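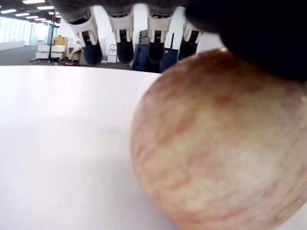 A large apple, the size I used for most of the testing.

Hundport apple peeler, three months in

I bought the Hundport in November to get through two boxes from a neighbor's tree. It clamps to the counter, and you turn a crank while a spring-loaded blade follows the fruit. It also cores and slices, or you can lift the slicing arm out of the way and only peel.

On firm apples it works well. The peel comes off in one thin strip and I can do 21 apples before the pot of water boils. Soft apples are a different matter — the prongs tear a hole in the core and the fruit spins in place. Very large ones need a trim at the bottom before they clear the frame.

My brother-in-law, Costel Angelovski, has the older Beltitz. His clamp holds tighter, but the blade can't be replaced.

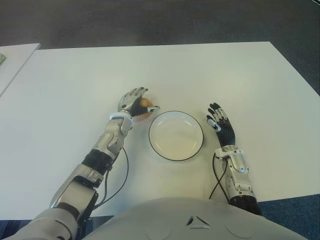
Cleaning and parts

Rinse it right after use. The blade housing has one screw, and dried juice gets behind it. The crank handle loosened after 100 apples or so many pies, and a quarter turn with a screwdriver fixed it. Spare blades come in packs of two.

I would buy it again for firm fruit. For a few apples a week, a hand peeler is enough.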